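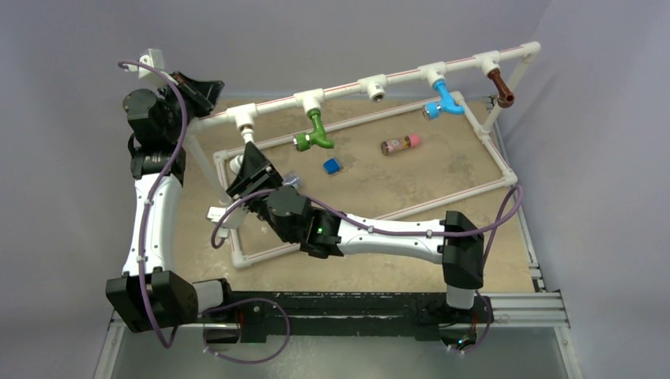
**Can a school club use the Putwood pair without a trained technician?**

Most clubs can, if one adult reads the setup guide and the students are 11 or older.

## Putwood two-arm club set

The Putwood set is made by Koston for robotics clubs, evening classes and student competitions. The two arms share one base bar, so students learn early that one arm must wait for the other. The purple cables run along the outside of the arms, and a student can follow them by eye when looking for a fault.

The set is often used for the Gevdale Pipe Task. Teams build a rail from white PVC pipe, fit tees and colored spouts on it, and then program both arms to work at the rail. Small objects may be placed on the table inside the pipe rectangle. The pipe is bought locally and is not in the box.

### What is included

- two arms with black grippers
- one base bar with mounts
- cables and clips
- Takagi lesson book, 7 lessons
- spare screws

### Please note before ordering

The price is 427 for registered clubs, without delivery. We send orders until 15:00 on the same day. In January the delivery is slower, and it can take almost 200 hours.

The walls and the table frame are sold separately. If your club has already a strong table, please measure its front edge and write to us, and we will tell you which clamps are suitable. Spare gripper fingers can be ordered in pairs.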